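Can a robot do the laundry yet? A morning at Jitov

Posted 2/19/26

"Ask me about towels," says the lead engineer at Jitov, before I have my coat off. "Everybody asks about shirts. Towels are where you learn something!"

I had come with one simple question: can machines do household chores yet? She has spent five years on it, first at a warehouse outfit called Plorkley and now in this small shop, where the whole team fits at one lunch table and talks about socks the way other people talk about baseball.

Her short answer is "some of them, slowly." Her long answer took most of the morning, and I enjoyed every minute of it.

"A box is a box," she says. "You pick it up and it's the same shape as before. A pillowcase changes the second you touch it. You grab a corner and now there are two new corners and a fold, and one of them is hiding under the other."

She likes to compare it with a toddler helping out at home. A toddler will drop half the clothes on the floor, but a toddler also knows that a sleeve belongs to a sweater. The machine has to be shown that again and again. For one towel task the team recorded 200 practice runs, with a person guiding the arms, before the robot tried it alone. On a good day it now gets a towel folded in nearly 70 seconds.

"My mother does it in three," she says, laughing. "She was very polite about ours."

And the towels, I am told, are the easy part. What has the team excited this winter is sorting, and wash bags most of all — the zippered mesh kind you put delicates in.

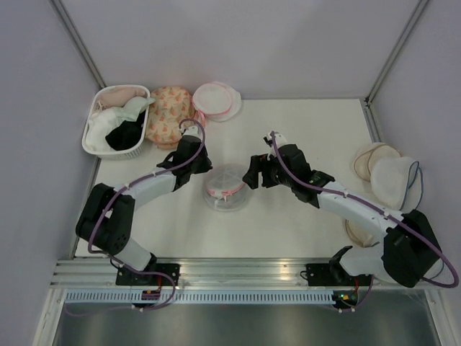
"The thing with mesh is that you can see through it and you can't," she says. "The camera gets a bit of the bag and a bit of whatever is behind it. Then you've got fingers that like to catch on it. I love this problem. I could talk about it until April."

Two arms help a great deal, she says, one to hold and one to work. Even so, she won't promise anybody a laundry robot. A hotel linen room may get useful help first, she thinks, with the same sheets coming through all day. A family hamper is much harder, and she puts that at eight years if things go well.

What would she hand over at home tomorrow, if she could?

"Matching socks," she says. "I'd give it the whole drawer."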